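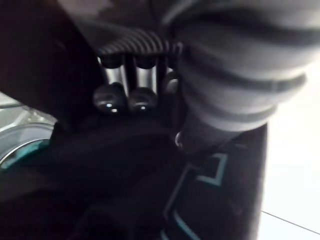 World Politics > Protocol and gaffes
Thread: Stidholm handshake

marrowfat
So the Raltitz foreign minister lands in Stidholm on Wednesday, walks down the steps, and shakes hands with the interpreter for a full 4 seconds while the Namotow president stands there with his arm out. Their press office is calling it "a warm and informal welcome". I've had warmer from a parking meter.

kettle_drum
It was a long flight. People are treating this like the fall of an empire.

marrowfat
The Namotow papers gave it the front page and 752 words. I read them all. The border talks got a paragraph under the weather.

Ostler9
Because the border talks produced nothing, same as last time. I'd have led on the handshake too.

kettle_drum
They agreed to keep the crossing open until December. For the 2,000 or so lorry drivers stuck in the queue that's rather more than nothing.

Ostler9
They agreed to "look favourably on" keeping it open. Read the statement again. I look favourably on going to the gym.

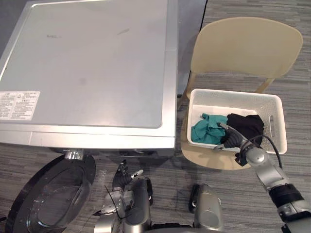 pell_mell
You're both wrong about the statement, there were two versions. The Raltitz one says "will remain open" and the Namotow one says "may". Ní Bhriain had them side by side in her column and reckons the handshake row suited both governments nicely.

marrowfat
Suited them how? The president looked like he was waiting for a bus.

pell_mell
Gave everyone something to be cross about that wasn't the wording.

kettle_drum
Bit too clever for me. I've watched this lot for years and they couldn't plan a sandwich.

Ostler9
Agree with kettle_drum for once, mark the calendar. Still say it was a snub though.

marrowfat
Page 47 of the Namotow protocol handbook says the host offers his hand first. He did. It was declined in favour of the interpreter.

kettle_drum
You own the handbook?

marrowfat
It's a free download.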